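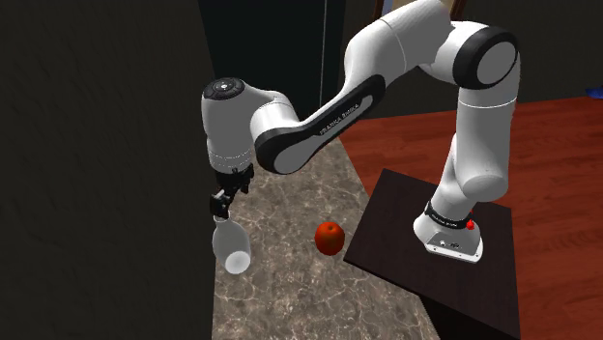
Robots at work often practise on a computer first, and that is what visitors to the Pinbridge open day in November will see. On the big screen, a white robot arm reaches over a countertop with its black gripper at the neck of a bottle. A round red fruit sits on the same surface. The arm, the bottle and the fruit are all drawn by a computer, so nothing can get broken.

## What is a gripper?

A gripper is the robot's hand. It has fingers, but no skin and no fingernails. The robot has to be told how hard to squeeze — too hard and a real bottle might crack.

## Your turn

Bảo Âu runs the demonstration. The team has saved 949 practice tries, and you can ask to watch any of them. Pick a number and type it in. Some tries go wrong, and those are kept too.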